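Review: the Ploda two-arm tabletop kit, after one full budget year

Posted 26 March 2024 by Parveen Satti

I teach in a small automation program, and last spring I had to decide how to spend the biggest single chunk of equipment money we've ever been given. I bought the Ploda. I've been meaning to write this up for months, partly to help anyone filling out the same forms and partly because I just really like this thing!

First, what I was shopping for. We wanted two arms working over one table, small enough for a regular classroom, with two-finger grippers and a control setup my second-years could learn in a week. Speed didn't matter to us. Neither did lifting anything heavy. Our students practice on toy blocks, bags, trays, bread, whatever is light and has an awkward shape, and a big industrial arm would be silly for that (and would have eaten the whole budget before we'd bought a table).

The quotes came down to the Ploda and a pair of single arms from Brivitz. On paper Brivitz won. Then I started adding up the extras. The Brivitz arms came without grippers, without a mounting plate and without the cable that lets the two controllers talk to each other, and by the time I'd put all that in the spreadsheet the gap had closed to $421. For that I'd have been drilling my own mounting holes. No thank you.

So, the good stuff. Setup was a joy. Two of us had both arms bolted down and moving before lunch, and I am not handy. The reach overlaps nicely in the middle of the table, so you can pass a part from one side to the other without either arm stretching to its limit. The grippers are the best part of the kit. They'll take a small block squarely and then pick up something soft with the force turned down, and changing between the two is one line in the settings file. My students spent their whole first lab on baked goods and I had a very hard time getting them to leave.

The software is good, too. The teaching mode is easy to follow, the log files are plain text, and if you stop a run halfway it remembers where it was. I'd been ready for a month of misery there and got maybe two bad afternoons.

Now the things I'd change. The manual is thin on maintenance and says nothing useful about how often to replace the fingertip pads. We're on our third set. They cost $100 a set, which adds up fast if you have a dozen students who all love to squeeze. The fan in the controller box is louder than I'd like in a room where I'm trying to talk. And the emergency stop has a short cord, so plan where it will sit before you bolt down anything else. We moved ours once already.

If you're writing a budget, please put in more than the sticker price. I set aside $2000 for everything around the robot and used nearly all of it: the table, a better power strip, a spare gripper, shelving, and a service plan through Itent that I almost skipped. Get the service plan. We had a wrist joint start clicking in the fall, and Fuseini Ankrah at Itent had us running again the same week over video calls and one small box in the mail. I'd also keep $200 a year for what I call groceries, meaning blocks, bags, trays, buns, and anything else that gets handled, dropped and worn out. It's a funny line to defend to a purchasing office but it's the one we use most.

Ask about training before you sign. Our reseller, Amegashie, included a day of it once I asked, and it wasn't anywhere on the quote. I also got them to hold the price until our money came through, so don't be shy about your fiscal calendar - they've heard it all before.

Would I buy it again? Yes, and I'm trying to. The request for a second kit goes in this April, with the same service plan and twice as many fingertip pads. If that one gets approved I'll have two tables going side by side, and I'll come back and update this with how the pair of them holds up under a full class load.
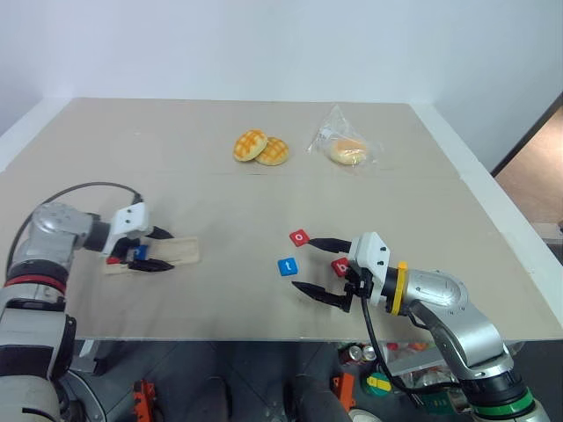 One more number for the planners: leave yourself a few weeks between delivery and the first class. We had four and used every one of them, mostly on writing lab sheets and getting the table height right. If you've run the Ploda with younger students, leave a comment, I'd love to know what you gave them to start with.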